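Speaker notes: "Staples, scissors, and other hard problems"
Priit Koppel, for the Jisgate student robotics club evening
Slot is 20 minutes. Leave five for questions, they always ask about money.

1. Opening (no slide)

Say hello. Say who we are: a club that meets in a room with one good table and a kettle of uncertain age. Our project is called Zovo. The plan was to teach an arm to do desk chores by showing it people doing desk chores. The plan in September had the word "simply" in it four times. Read out one of those sentences if the room seems friendly.

Don't apologise for the slides. Last year I spent two minutes doing that and Dai has not let it go.

2. Why stationery

Everyone asks why we didn't pick something grand. Answer: the club owns stationery. Also, a stapler is a nasty little object. It is long and thin, it hinges, it's shiny, and it needs one hand to hold it while the other does the work. Hands get in front of each other all the time. Let people look at the next slide before talking over it, and point out how much of the stapler is behind fingers.
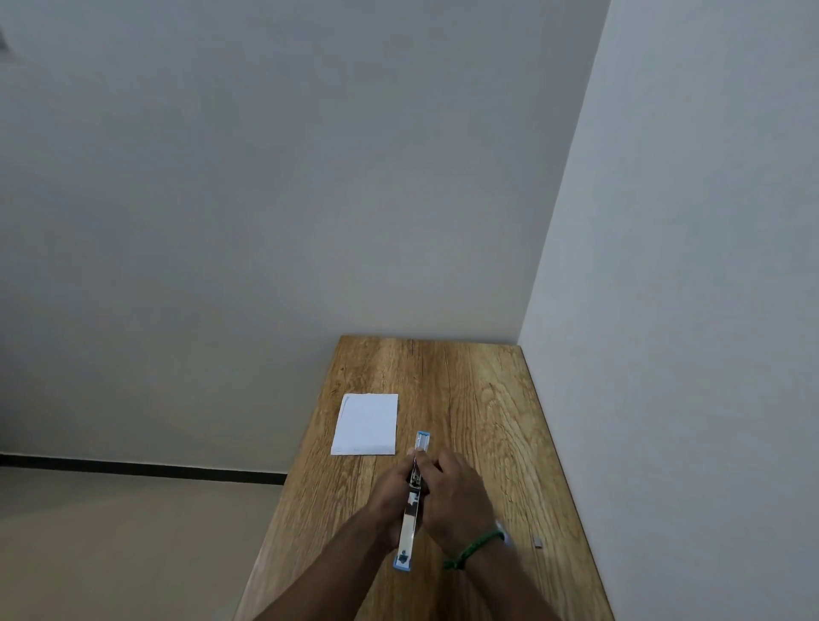
3. What we recorded

Click. Numbers slide, keep it quick.

We have 420 clips of two-handed table work. 105 of them are stapler clips, which felt like plenty until we tried to use them. Around 400 survived checking overall. The rest went for the usual reasons: wrong label, wrong file, somebody's elbow for the full length of the clip.

Mention the rule about starting every clip with the items laid out on the table. Mention that the rule was written after the first batch. (Pause. Somebody from Ukix will laugh, they had the same problem with their cups.)

If asked about labels: we mark each clip by stage. Reach, hold, open, load, close, put down. We argued for most of an evening over whether "hold" ends when "open" starts. I was on the losing side and I'm still right.

4. Scissors

This is where it gets harder, so slow down a bit. With the stapler we could at least agree which end was which. Scissors change shape as you use them, and the holes are where the fingers want to be, so the one part that would help you find them is often the part you can't see.

Things to say over the slide: one hand is on the handles, the other is down near the blades. A person sorts that out without a thought. Our first version treated the two hands as one large confused hand. Show the bracelet as well. For a while our left/right check worked beautifully, and then we tested it on someone with bare wrists. It had learned jewellery. Good moment for a sip of water.
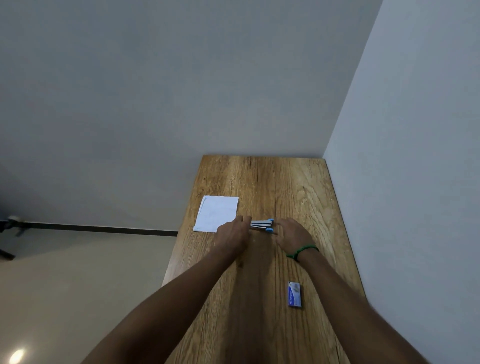

Slide 6: scissors, paper and a small box, with the green bracelet on the right wrist.

5. Where the arm has got to

Be straight with them. It can go to the right object most of the time if the object is alone. With 2 objects on the table it becomes thoughtful. It has not stapled anything. It has closed a stapler, once, and I was the only one looking, so the club minutes record this as "reported by Priit".

Don't play the long video. Play the short one. If the sound comes on, it's me swearing, so check the laptop is muted before walking up.

6. What we'd do differently

More wrists, with and without things on them. Another table — ours has a very strong grain and we don't yet know how much the model likes it. Write the labelling rules down before recording, and have a first-year read them back to us. Buy the spare cable.

7. Asking for help

We need people in the club who don't mind dull, careful work. No coding needed to label clips. Meetings start at 6 pm, biscuits until about ten past.

Questions. If the "will it take our jobs" one comes up, play the short video again.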